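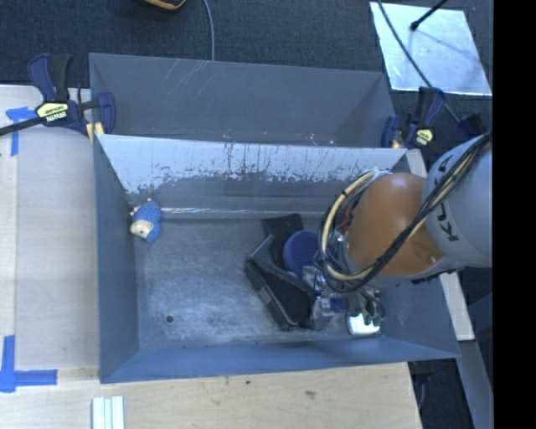 Storage and Sorting of Small Items in Shared Rooms
Speaker notes - Zohreh Azimi, Ullska Family Center
Nov 29, 2019

Opening

Good morning, and thank you to the Kristiansen Library for the use of the hall. My remarks today concern the open bins in our shared rooms, what collects in them, and the practice we adopted in August. Copies of the procedure are on the table by the door.

Background

The Center keeps 62 bins in service across 7 rooms. Before August, each room set its own rules. Toys, household parts and items left behind by visitors went into whichever bin was nearest, and stayed there until a bin was full.

Metal bins in particular

Our older bins are gray metal, open at the top, and most have been in use for many years. Refer to the opening picture. The walls are scratched and the floor is scuffed. Wear of this kind is accepted under the procedure. Bins are withdrawn for sharp edges or loose seams only.

Pause for questions on replacement costs.

Mixed contents

Remain on the same picture. A small toy sheep, bright blue with a cream-colored face, lies in the far corner. The other items are clustered on the right, among them a large black molded piece with a hollow, tray-like shape. Under the former practice, a sheep and a black tray-like piece could share a bin for months. The procedure now asks for three decisions on each item: whether it belongs to a room, whether it can be identified, and whether it is safe for children under three.

The sheep is simple to place, as it goes to the toy shelves. Molded parts are harder. Staff should not guess at them. Tag the part, enter it in the log and pass it to Bijan Akbari, who compares it with the equipment list.

Results to date

We have logged 900 items. Of the parts sent to Mr. Akbari, 17 remain unidentified and will be held until the spring review.

Matters for discussion

Jamshid Khosravi has asked whether bins standing side by side should carry labels on the inner wall as well as the outer one. Outer labels are hard to read when two bins meet edge to edge - I would welcome views from the room leads.

The next session is led by Kamran Hashmi and covers washing of soft toys.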